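The Wrist Man

Before a surgeon at Flonley can tie a knot with the Volter, Tudor Cozma has to shake hands with it. He means this more or less literally. He takes each instrument by the tip, in a gloved finger and thumb, and wiggles it like a man checking a tooth.

"If it feels like nothing, good," he says. "If it feels like something, I cancel my lunch."

Cozma has lost a lot of lunches. He looks after the hospital's surgical robot, a job that sounds as though it should involve glowing screens and a white coat. Mostly it involves a bench at the end of a basement corridor, a magnifier on a bent arm, and a coffee can full of screws that he insists are sorted.

The robot itself is the easy part. The big arms upstairs rarely misbehave, and when they do they complain in full sentences on a monitor. The instruments are another matter. Each one is a long thin shaft with a wrist at the far end, and the wrist is pulled this way and that by cables finer than most fishing line. Pull one, the jaw opens. Pull another, the head turns. Let one stretch by the thickness of a hair and the surgeon's left hand develops opinions of its own.

Stretch is what Cozma hunts. Every instrument that comes back from sterile processing goes into a cradle he had built by Mavum, a two-room machine shop across the river that otherwise makes parts for bakery ovens. The cradle has four little drive wheels that mate with the back of the instrument, and it works the wrist through 100 cycles while he watches the tip under the glass. Open, close, left, right. It takes as long as a cup of coffee, and he has tested this.

Then comes the log. Cozma keeps it by hand in a ledger because the computer version asked him to change his password. The current volume starts at entry 2795 and, on the morning I visited, had reached 3856. Most lines say "OK." One from January says "OK but I don't like it," and the line below says "I was right."

What had he been right about? A pulley pin, he explains, worn slightly flat on one side. The jaw still opened. It still closed. It passed every test the manual asked for. But at the far end of its travel it gave a small hitch, like a drawer with a crumb in the runner. He pulled it from service and had a short discussion with a purchasing manager about the price of crumbs.

Replacement is usually the only cure. Cozma isn't allowed to rewind a cable and put the instrument back in circulation, and he wouldn't want to. He can clean, flush, lubricate, test and condemn, and he is proud of the last one. The condemned go into a drawer labeled "Retired With Honors," where he takes them apart to see what went. He lets me try. I lose a spring at once. He hands me another from the coffee can without looking.

Setup for the day begins before six. He powers the cart, lets the arms find their home positions, and walks each joint through its range with the drapes off. He cleans the camera lens, checks the picture, wipes the lens a second time out of what he calls superstition, and sets the white balance. Then he runs a cable check along the floor on his hands and knees. The console can perform up to 400 self-tests, he says, and none of them will notice that someone has parked a bed on the power cord.

After that he goes back to the basement. He has watched the Volter work, of course, on the monitor outside the room. He admits he is poor company at it, being the sort of viewer who ignores the actor and stares at the shoes.
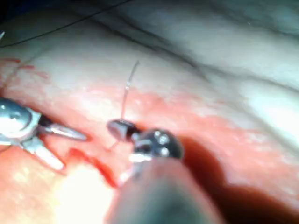
CÂRSTEA, 2019-06-24

Cozma's eye goes to the dome of the middle wrist and its two small silver pins, shining among all that pink. The thread climbing away from the dark tip interests him less. So do the open jaws on the left, though he allows that they have a nice polish. "Pins," he says, tapping the picture, and goes to see about lunch.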